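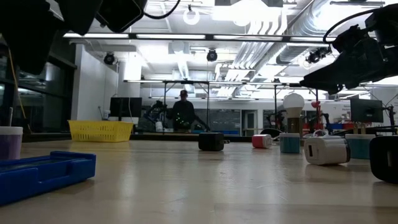
Rivik opens its second board game café in March, and you're all invited

FOR IMMEDIATE RELEASE

Well, we went and did it. Rivik, the board game café that started out in the back half of a shoe store in Pronau, is opening a second place, and I get the fun job of telling everybody. The new café is on Ekinci Street, right across from the bus station, and the doors open on a Sunday in March at 10 a.m. (Follow our news page for the exact date — we're waiting on one last inspection for the kitchen.)

I've been with Rivik since we had one shelf of games and a coffee machine that needed a good smack to get going. The library is a lot bigger now! Ekinci Street will have 1233 games on the shelves on opening day, and 403 of those have never been at our first café, so even if you've played your way through everything in Pronau you'll have plenty to pick from. I'm especially happy with the two-player wall. People kept asking for it, couples mostly, and also a very patient dad who comes in with his daughter after her swim class.

Prices stay the same as at the old place. You pay a $2 table fee per person and then you play as long as you like. Kids under 2 get in free, though please keep an eye on them around the tiny wooden cubes. Food is soups, toasted sandwiches and the lemon cake, and yes, it's the same lemon cake. We tried out a fancier recipe over the winter and the regulars let us know how they felt.

Opening day is also when Plikadus finally comes out. It's the first game we've designed ourselves, a card game where you run a ferry line between islands and try to keep your passengers from getting grumpy. We've been testing it on customers for ages, and the rules have changed so often that I still play it wrong sometimes. You'll be able to try it at any table that day, and copies will be for sale at the counter at both cafés.

Some practical stuff. The entrance on Ekinci Street is step-free and so is the restroom. There's no parking lot, but the city garage is around the corner and the buses stop practically at our door. You can book a table for groups of five or more, and everyone else can just walk in. Opening day is walk-in only, so come early if you want a window seat!

The Pronau café isn't going anywhere. Same hours, same crew, same wobbly table by the radiator (we've tried everything).

Reporters and bloggers are welcome to stop by the evening before we open, from 6 p.m., for a look around and a round of Plikadus. Let us know you're coming through the press form on the Rivik website, and tell us if you have any food allergies so the kitchen can plan for it.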